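Section 4. Your First Drawer Run in the Simulator

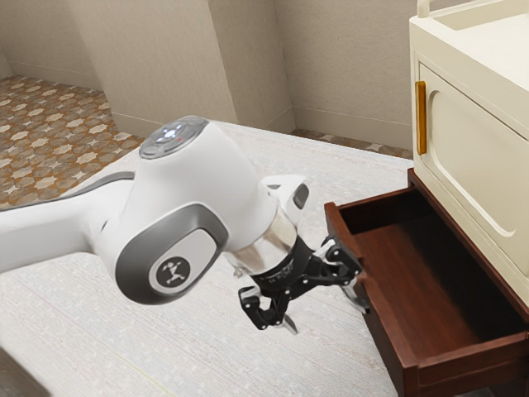
Figure 4-1. Arm at the drawer, gripper open.

Welcome back! If you made it through Section 3 you have the simulator installed and your club login works, so we can get to the part most new members joined for. By the end of this section you will have closed the cabinet drawer with the arm, saved the run, and handed it in for the Woltley Cup practice board. Set aside an evening for it, and do please read the whole section once before you touch anything (Ritu Chauhan wrote the first version of these steps and she will ask you whether you did).

Before you start

You will need your team folder, the Kulura scene file, and a mouse with a wheel. A trackpad will do in a pinch, but turning the view with one gets tiresome.

4.1 Loading the room

1. Open the simulator and choose Load Scene, then Kulura, then Drawer Open. The room takes a little while to come up the first time, so go and get yourself a glass of water.

2. Check that the drawer is out and has nothing in it. If you see anything inside, you have loaded the Sorting scene by mistake. Go back to step 1.

3. Turn the view with the mouse wheel held down until you can see both the gripper and the front lip of the drawer. Most of us like to look from a little above, with the cabinet toward the upper right, as in Figure 4-1.

4. Save this view as View 1. You will come back to it more often than you expect.

Note: The patterned floor tiles slow down some of the older laptops. Under Display you can switch them to Plain, and your score stays the same.

4.2 Bringing the arm to the drawer

5. Set the speed slider to Slow. Leave it there for your first ten runs, even when it starts to feel silly.

6. Click Open Gripper and wait for the fingers to stop moving.

7. Using the arrow keys, bring the gripper down until it is at about the height of the drawer rim. Move a little, stop, look, and move again.

8. Switch to the side view and check the gap between the upper finger and the lip. From View 1 it is very easy to think you are touching when you still have a way to go, and just as easy to think the opposite!

CAUTION: Do not drive the fingers through the drawer wall. The simulator will let you do it, but the drawer may jump across the room and the run will be thrown out. Press Reset Scene and begin again from step 2.

4.3 Closing the drawer and saving

9. Click Close Gripper, move around to the front lip, and push gently toward the cabinet. Keep the push straight. If the drawer starts to twist, back off and line up again.

10. Stop when the status line reads CLOSED. You have 2000 time steps for the whole run, and a careful beginner usually needs more than 1000, so there is no call to hurry.

11. Choose Save Run and give it your team name and a number, for example Dotmont 113. Please don't put spaces at the end of the name. Umesh Prajapati's scoring script trips over them every time.

12. Copy the saved run into the Practice folder before 6 p.m. if you want it on that evening's board.

If the arm freezes partway, see Section 9, or ask Shivam Nigam at the next club meeting.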